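Keep the retail boxes or toss them?
Posted by klinhom_attic, 2022-06-05

I'm finally sorting the closet shelves, and the little yellow My Passport box has me stuck. I've still got the WD instruction sheet too, the one with the laptop drawing, and I never know if I'm supposed to hang on to all this. 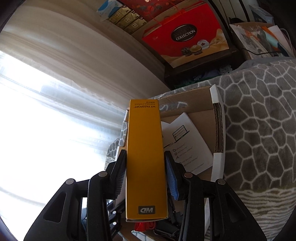

vulov55: Toss it, friend! I kept boxes like that for 9 years – a whole closet of them – and the only thing I ever went back for was a receipt. Flatten the cardboard and enjoy your shelf.

Erko: I have to disagree, very gently. When I sold my old drive last December, the buyer was so happy to get the original box that he gave me 20 dollars more than I'd hoped for. They're small, so I stand mine up in a shoebox like books.

vulov55: Fair enough, but how many of us ever sell them?

kidow17: Could you keep the sheet in a folder and let the box go? That's what I do, and my husband has stopped sighing at me (mostly).

klinhom_attic: Folder for the paper it is, thank you all! I'm still wavering on the box.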